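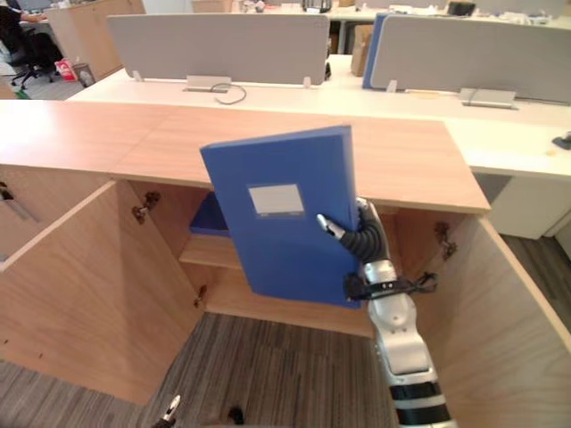 Lestell releases Kermani, a teleoperation kit for recording two-arm office tasks

16 April 2019

Lestell today released Kermani, a control and recording package that lets an operator guide a two-armed robot through a task and save the session as training material. It is supplied with drivers for the Gruken hand controllers and can be added to existing robot arms that accept joint position commands.

The operator wears or holds a pair of Gruken controllers and watches the view from a camera mounted at the robot's head. Wrist position and finger closure are sent to the robot as separate signals. Kermani stores both, together with the head camera picture and the joint readings, on one shared clock. A session can be replayed on the robot at full or reduced speed before it is accepted into a set.

The first task set covers filing and storage: lifting a file box, holding it upright, placing it on a cabinet shelf, and opening and closing cabinet doors. It contains 2,000 accepted demonstrations, recorded by 11 operators in a working office with its ordinary furniture in place. A further 169 sessions in which the grip was lost are supplied in a separate folder, marked at the point of failure — these are intended for work on grasp recovery and should not be mixed with the main set.

For arms fitted with a backdrivable wrist, Kermani also supports teaching by hand. The operator presses the release switch, moves the arm directly and closes the fingers with a foot pedal. Hand-taught sessions are saved in the same format but carry no operator camera delay value. Switching between the two modes requires a restart of the recorder, though not of the arm controller.

Trials were carried out at the Lestell site in Clurnuvura. New operators were given almost 4 hours of practice before their sessions were counted.

Kermani is available now to research groups and system builders under a yearly licence. The filing and storage set is included. A second set, covering drawers and desk items, is planned for October. Existing Gruken owners will need to update the controller firmware before installation.

Requests for evaluation copies should be sent to the Lestell sales office in Clurnuvura, stating the arm model and the number of joints.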